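Suksawat 手持夹爪指型、镜头与控制板对比试验
课程项目报告(机电综合实践)

摘要:我们用同一个手持夹爪机身,换装三种手指,在床面上抓取衣物和布料,每种手指抓 200 次,合计 600 次。同时比较了两种镜头和两块控制板。记录到失败 59 次,超过一半出在平指上。报告写明试验怎么做、数据怎么记,以及哪些结论还站不住。
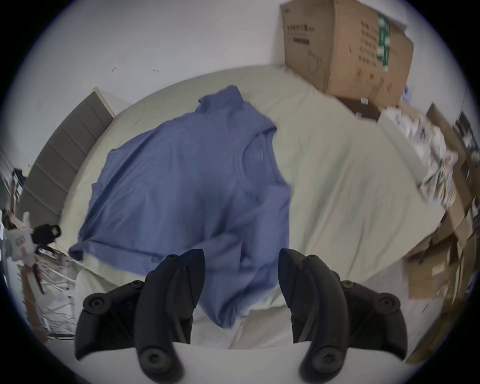
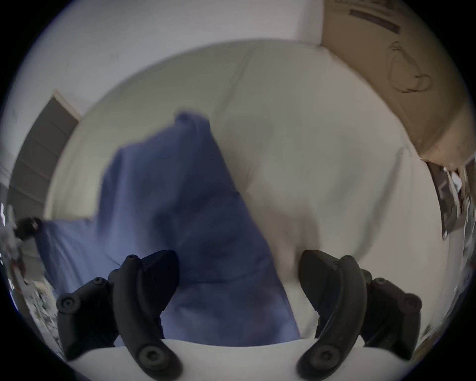
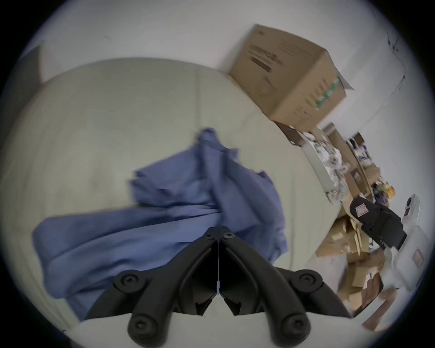
手持夹爪与蓝色布料

本页最后修改:九月 | 修改内容:补充控制板一节,更正结果部分的失败归类

一、项目背景

上学期的课程作业是让固定机械臂抓积木,抓取对象是硬的,位置也基本固定,手指形状对结果影响不大。这学期我们选了软的东西。衣服、枕套、毛巾这类物体每次摊开的样子都不一样,抓的位置偏一点,提起来的形状就完全不同,手指和布之间的接触方式也比较难预先算清楚。

选手持夹爪有两个原因。第一,实验室的机械臂要排队,一周轮不到多长时间;第二,手持夹爪由人来移动,动作规划这一步可以先放下,只看手指、镜头和控制板本身。项目内部把这套手持装置叫 Suksawat,下文沿用这个名字。

开题时我们提出三个问题:弯指、平指和自制的钩指,哪一种抓布最稳;镜头视角变大以后,后期标注会不会更麻烦;换一块控制板,手指开合的记录能不能更准。三个问题分别对应本报告的第四、五、六节。

二、装置组成

Suksawat 由机身、手指、镜头、控制板和手柄几部分组成。机身在整个试验里没有换过。手指通过连杆接到机身上,两侧对称,松开固定螺钉就可以整组拆下。我们一开始以为换手指很快,后来发现每次装回去都要重新校零,换一次要花掉小半节课。

参加比较的三种手指如下。

Storkura 弯指:手指内侧有弧度,指尖朝中间收。受力时手指会略微变形,贴着物体弯过去。这一组是套件里现成的,没有做过改动。

Mistex 平指:两片平的指面,合拢时面对面贴紧。我们在指面上贴了一层防滑垫,前后换过不同的胶,最后用的是双面胶,拆起来方便,但用久了边缘会翘。

自制钩指:在平指的基础上加长,末端向内弯成一个短钩。图纸改了好几版,第一版的钩太尖,会把毛巾的线圈勾出来,后面改成圆头。

装配要求是合拢后左右指尖错位不超过 2 毫米。用塞尺量,超过就拆下重装。自制钩指最难达到这个要求,因为孔位是我们自己钻的,同一组里左右两个零件就有差别。后来在其中一侧加垫片才调过来,垫片的厚度记在装配记录里,下一组同学如果沿用这套零件,请先看那一页。

镜头装在机身上方,朝向指尖。广角镜头的画面是圆的,四周发黑,直线靠近边缘会弯;普通镜头的画面是矩形的,看不到手指根部。

控制板有两块:套件自带的一块,以及后来换上的 Bilia。它们负责读取手指开合位置并和视频对时间。

三、试验方法

试验在卧室的床上进行。实验室的桌面太硬太滑,布一推就走,和实际家里叠衣服的情况差得远。床垫有弹性,指尖往下压的时候床面会跟着陷下去,这一点对结果影响很大,后面会提到。

抓取对象以一件短袖 T 恤为主,另外准备了毛巾和枕套。每一次抓取按下面的步骤做:

把布料摊开或者随手扔在床上,起始状态在表格里记为“摊平”或“成团”。

按手柄上的键开始录制,手指张到最大。

把夹爪移到布料上方,选定一个位置下压,合拢手指。

提起布料,保持一会儿,再放回床上。

停止录制,填表。

失败的判定写得比较死:手指合拢后没有夹到布,记为空抓;夹到了但在保持阶段掉下来,记为滑脱;连床单一起夹起来,记为误夹。这三种都算失败。布料提起来的形状好不好看不计入判定。提起后布料的一部分还搭在床上也算成功,因为手持的高度每个人习惯不同,没有办法统一。

每种手指 200 次,分几次做完,“摊平”和“成团”各占一半。顺序方面,我们没有做到随机。换手指太费时间,所以是一种手指做完再换下一种,这样操作的人会越来越熟练,排在后面的手指占了便宜。实际的顺序是先平指,再弯指,最后钩指。读结果的时候应当记着这一点。

操作者轮换。为了减少个人手法的差别,每个人对每种手指都做了相同的份额。轮换的名单和时段不在报告里列出,附在提交的表格中。

四、手指对比结果

600 次里共失败 59 次。平指占了其中一多半,钩指次之,弯指最少。三种手指的失败类型很不一样,比总数更值得看。

平指的失败主要是空抓,集中在“摊平”状态。布贴着床面,两片平指合拢时没有东西可以咬住,指面从布上滑过去。如果下压重一点,床垫陷下去,布会在两指之间拱起一道褶,这时候就能夹住。几个人都是做了一段时间以后才摸到这个力度的,所以平指前半段的失败明显多于后半段。对“成团”的布,平指几乎没有问题,而且提得很稳,滑脱很少。贴了防滑垫以后改善明显,没有贴垫的那一段数据已经作废,没有计入上面的数字。

弯指在两种状态下都比较均匀。指尖有弧度,合拢的过程本身会把布往中间拢,不用刻意压得很重。失败以滑脱为主,多发生在夹住的布很少、只捏到一点边的时候。弯指会变形,夹得薄的时候指尖的力不够集中。厚毛巾对弯指来说最容易,T 恤的下摆和袖口最难。有几次手指合拢后布从侧面挤出去,我们在复看视频时才发现,当场填表写的是空抓,改成滑脱之后和原来的统计有出入,本页前一版的归类以这次修改为准。

钩指的失败基本都是误夹。它很容易抓到布,也很容易把下面的床单一起带起来。床单铺得紧的时候好一些,铺得松就经常中招。钩指的另一个麻烦是放不下来:手指张开以后布还挂在钩上,要抖一下才掉。按照判定规则这不算失败,可是如果以后装到机械臂上自动放置,就会变成问题。我们在表格里另加了一栏“挂布”,后半段才开始填,所以没有完整的数据。

从开合的幅度来看,弯指需要的开口最小,平指要张得很开才能拱出褶。三种手指在“成团”状态下差别不大,选哪一种都可以。如果任务里“摊平”的情况多,我们倾向于用弯指。

手感方面也问了各位操作者的意见。大家普遍觉得平指最费手腕,压得重,做久了手柄一侧的手会酸。钩指最省力,但做的时候总要分心去看有没有带到床单。弯指没有人抱怨。这些意见没有做量表,只能作为参考。

五、镜头对比

镜头的比较是在弯指上做的。先用普通镜头录了一部分预试验,再换成广角镜头,正式的 600 次全部用广角镜头录制。

普通镜头的好处是画面不变形,标注布料轮廓的时候边线是直的,软件里的多边形工具用起来顺手。缺点是视野窄。夹爪下压时镜头离床很近,画面里只剩下一片布,看不出这是袖子还是下摆。提起以后布料又很快跑出画面,有没有掉落要靠声音和开合位置来猜。预试验里有一部分就是这样没法判定,只好不要。

广角镜头能同时看到手指、布料和床的周围,提起来以后布的大部分还在画面里。画面边缘弯得厉害,靠近圆边的东西被拉长,标注的时候要先做校正。校正以后中间部分可以用,最外圈像素拉得太开,我们裁掉了。

原来担心背景太杂会影响标注。床边放着纸箱和包装材料,广角镜头把这些都收了进来。自动分割的初步结果里,偶尔会把背景里的东西也算进布料,好在布是蓝色的,床单颜色浅,手工改起来不慢。换成浅色毛巾以后就费劲得多,毛巾和床单的边界在阴影里分不出来。建议后面的同学在选抓取对象时考虑一下颜色,或者换一条深色床单。

还有运动模糊的问题。提起的动作快,布在画面里会糊。缩短曝光可以减轻,但室内光线不够,画面变暗以后噪点又上来了。我们试过加一盏台灯,手柄和手指的影子正好落在布上,干扰比原来还大,后来就把灯撤了,改为要求操作者提慢一点。这条要求执行得不好,着急的时候还是会快。

镜头部分的结论是继续用广角。标注多出来的工作主要在校正和裁剪上,脚本写好以后每段视频不需要人管。

六、控制板对比

套件自带的控制板用了不久就发现时间对不上。视频里手指已经合拢,记录里的开合位置还在变,两者的差距每次不一样,没办法用一个固定的偏移修掉。我们先怀疑是线接触不良,重新压了端子,没有变化。后来发现是板子在写存储卡的时候会停顿,停顿期间读到的位置被攒在一起,写出去时打的是同一个时间戳。

换上 Bilia 以后,位置读取和写卡分开处理,时间戳在读取的时候就打好。每次开始录制时,让手指快速合拢再张开,用这个动作在视频里找对齐点。复查了一部分片段,逐帧看没有再发现错位。

Bilia 也有不方便的地方。接口和原来的不同,手柄上的按键要重新接线;固定孔的位置也对不上,我们用扎带绑在机身后部,跑了一段时间会松。说明文档写得比较简略,上电顺序那部分我们照着做不成功,最后是先接电池再接数据线才认到。供电也要注意,电量低的时候位置读数会漂,手指完全合拢时读数回不到零。现在的做法是每换一次操作者就校一次零,同时看一眼电量。

平指的数据有一小段是在旧板子上录的。抓取成败看视频就能判定,所以这部分保留在第四节的统计里,开合位置则没有使用。

七、遇到的问题

手指上的固定螺钉会自己松。重复开合多了以后,外侧连杆的转轴处先出现间隙,手感上是合拢时“咔”一下。加了弹簧垫圈以后好转,没有根除。建议每次试验前用内六角扳手过一遍,但不要拧得太死,太死连杆就转不动了。

床单会被慢慢拽皱。做久了床单中间拱起来,布料放上去已经不是“摊平”的状态。我们规定每换一个操作者重新铺一次床单,中间觉得太皱可以加铺。加铺没有记录,这是一个疏漏。

表格填写不统一。“成团”的程度没有标准,有人随手一扔就算,有人会再揉一下。起初想用照片对照,后来觉得耽误时间没有坚持。如果重做,会在开始前一起看几段样例视频,把界线定下来。

存储空间也低估了。广角视频的文件比预想的大,中途清理过一次卡,清理的时候误删了几段预试验视频。正式数据当时已经备份,没有受影响。

八、讨论

弯指失败最少,这个结论我们比较有把握,原因是它排在钩指前面,没有占到最熟练的那一段,结果仍然更好。它和平指之间的差距有多少来自手指、有多少来自练习,现有的数据分不开。平指后半段的失败已经降下来了,如果重新做一轮,差距应该会缩小。

床面的软硬对平指和钩指影响相反。床面软,平指容易拱出褶,钩指则容易陷进去带到床单。换到硬桌面上,两者的表现可能对调。弯指对床面不太敏感,但我们没有在别的表面上做过正式试验,只在课桌上随便试了几下,没有记录。

手持试验的结果能不能搬到机械臂上也是个问题。人会不自觉地调整角度,看到快要滑脱就往上托一下,机械臂不会。这些小动作在视频里能看到,表格里看不到。评阅老师在中期检查时提过这一点,我们后来要求保持阶段手不许动,执行情况大体可以。

九、后续工作

打乱手指顺序重做一轮,至少重做平指和弯指的“摊平”部分。为了缩短换手指的时间,正在画一个带定位销的快拆座。

给 Bilia 做一个固定支架,取消扎带。

“挂布”一栏从头开始填,同时记录放下所用的时间。

把 T 恤的不同部位分开统计。现在只知道袖口和下摆难抓,没有数字支持。

校正和裁剪的脚本已经放在课程服务器上,目录名与项目名相同,装配记录和试验表格在同一目录下。装配记录里垫片那一页是手写扫描的,字不太清楚,使用前请先用塞尺自己量一遍。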